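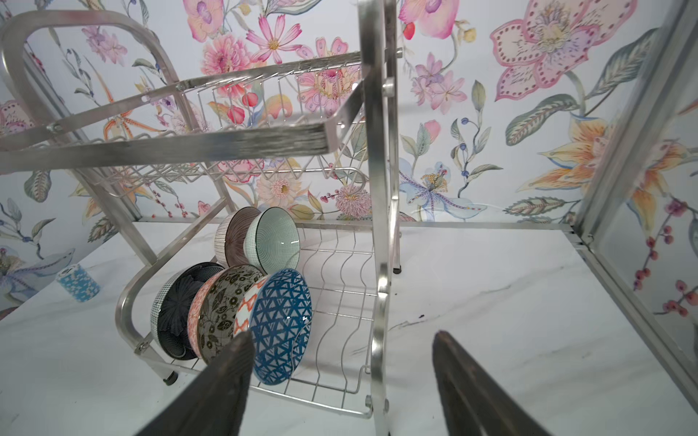

Itomton is looking for participants for a study of how people load and unload a small dish rack at home. The study covers placement order, spacing and the choice of tier for mixed tableware. Participants work with a two-tier stainless steel rack whose lower basket has wavy wire dividers; bowls stand on edge between them, as with the striped brown one and the mint-green one in the back row. Prior kitchen work is neither required nor a disadvantage.

Each participant attends two sessions in March at the Humen site. A session consists of 8 loading rounds, with a break at the midpoint. Starting layouts differ between rounds. In some, the upper basket is empty and a few plates are already upright below, with a bowl left on the tabletop.

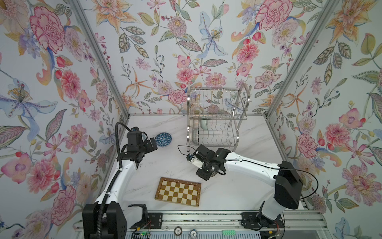 Photo: Jiton Household Studies

Items that do not belong in the rack, such as a chessboard, may share the table. Participants decide whether to move them or work around them. No instruction is given on this point, and either choice is recorded as valid.

Applicants must be 18 or older, able to stand for the length of a session, and able to lift a stack of plates with both hands. Glasses and gloves may be worn. Rings must be removed. We need more than 100 completed sessions and will close the call when that number is booked.
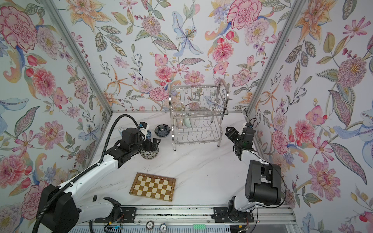
Eduard Hudec

Plates and bowls are scored separately. For plates, we note whether they are stacked together in the lower tier or given a divider slot each. For bowls, we note the grip point (rim, base or side) and the direction the bowl faces once placed. Breakage is not charged to participants.

Travel costs are refunded against receipts. To apply, send your name, dominant hand and available mornings to the Enriquez desk at Itomton. Replies go out before noon.

Home | Open Calls | Past Studies | Travel | Contact

Contact: Enriquez desk, Itomton | © Itomton | Back to top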